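Two-arm sorting cell: right arm stops with a following error, left arm keeps going

Wayne Cropper
April 2, 2023

Hi all! Our block sorting cell has been such a fun build, and now it has a fault I can't pin down. Two arms put colored blocks into baskets by color, Dasico controller for both. The right arm drops out with a following error while it's low over the table, and the left one carries on as if all is well. The second part worries me more. Pictures of the cell at work:
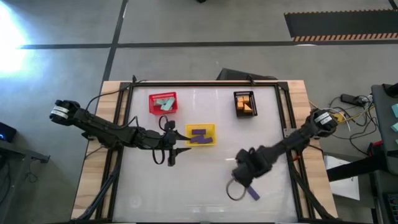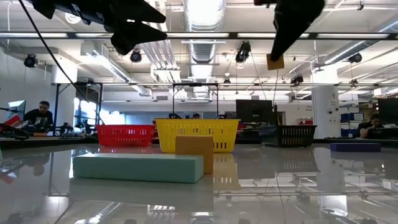
What the log says

It ran 1,632 picks before the first fault, then tripped again after 412. Payload is tiny, speed is 700 mm/s. I've swapped the drive fuse and reloaded the settings – no change. Where would you look next?

Ondine

Oh, I love these puzzles! Check the cable loop by the right gripper. If it gets short of slack when the wrist turns, the motor fights it and you get exactly that error. Power down, move the wrist by hand through its full turn and feel for a tight spot. Then go over the connector at the elbow.

As for the left arm: stop using the cell until that's fixed. A fault on either arm should stop both. On ours the two stop circuits had never been linked, and it took 2 relays and an afternoon. Test it with the e-stop too, from each side.

hubmann_fan

had this in May, it was the brake. good luck

Tovamov

Brake is possible, but I'd try Ondine's cable check first, it's free! Also slow it to half speed and see if the error goes away. Please post what you find – I'm really curious.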